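Fake flowers, and I'm not sorry

I held out against artificial flowers for years. My nan had a bowl of plastic ones on top of the telly that got a rinse under the laundry tap every Christmas, and I swore I'd never have the things in my own house. Then we moved to Jidcombe, into a place where the front room gets full sun until four in the arvo, and every bunch I bought was hanging its head by the second morning. I love flowers but I can't keep spending 25 dollars on something that looks sad before I've even found the good scissors.

So in October I gave in and bought a mixed lot of roses from a homewares place over in Citbridge (the one next to the tyre shop, with the terrible parking). Apricot, white, a couple of pinks, and one orange bud that I nearly put back because it seemed a bit loud. It's now my favourite of the lot, of course.

They came squashed flat in a bag and looked dreadful. If yours do too, don't panic! Hang them upside down over some steam for a minute, then work each petal open with your fingers, starting from the outside. The leaves need it even more than the petals. Most people fuss over the blooms and leave the leaves all folded in like umbrellas, and that's what gives the game away from across the room. I bend every one of them a bit differently and I don't try to be neat about it.

Stems next. There's wire in mine, so they'll hold a curve, and I put a gentle bend in nearly all of them. I leave one dead straight to go up the middle. Don't cut anything yet. I cut first on my very first go and ended up with a rose so short it had to sit on a wad of scrunched-up newspaper, where it looked like it was drowning. You can always fold the wire up at the bottom if a stem's too long, and then if you change vases later you've still got the length.

And I do change vases, constantly. I have a soft spot for coloured glass – the op shop is full of it if you go early – and the blue one has become my regular for roses. It's a squat little thing with a wide mouth, so the stems flop outward if you let them. My trick is to get a few of them in first, crossing over each other down near the bottom, and then slide the rest into the gaps. The taller pinky-mauve one does a better job of holding a stem up by itself because of its narrow waist, but I find it a bit bossy with pink roses. Blue with orange, though? Gorgeous.

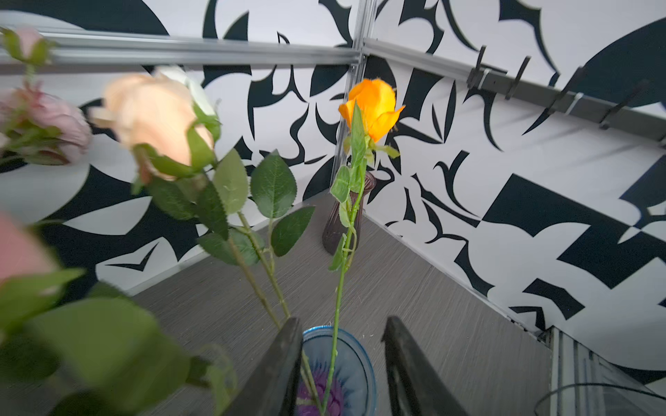 Orange in the blue glass.
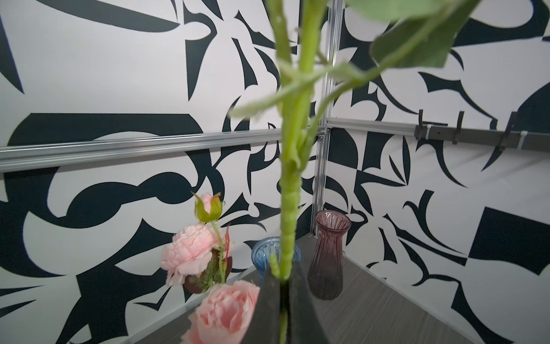
Paora Tautahi left a comment on my last vase post that's had me rethinking the whole business: You're putting the big open ones in first and that's why you keep running out of room. Do your greenery and your buds, get your height sorted, and only then bring in the large heads, low down and close to the rim. And please put some sand in the bottom if the vase is at all tippy, artificial stems can be top-heavy and there's no water to weigh them down.

Well, I tried it the very next morning and he's right about the big heads. I'd been starting with the peachy one every time since it's the prettiest, and then poking everything else around it like an afterthought. With it going in last and lower, the buds get a look-in and the whole arrangement stands up taller without me adding a single stem. The sand I'm less sure of. In clear or see-through coloured glass I reckon you'd notice it, and the blue one has a lovely purple flower pattern in the base that I don't want to bury. I might try a handful of glass pebbles in the tall one and see how I go.

Dusting is the other thing people ask me about. I use a hair dryer on the cool setting, outside, once a month or whenever I remember, and a soft paintbrush for in between the petals. I've never washed the fabric ones. I did wash a cheap bunch from years back and the colour ran all down the leaves, so that was the end of that.

Next job is finding some eucalyptus that doesn't look like it came off a cake. There's a stall at the Camenzind market that had some lovely greyish stuff last time I went through, and I've been kicking myself for leaving it there. If anyone's been lately and seen it, let me know what they're asking for a bunch.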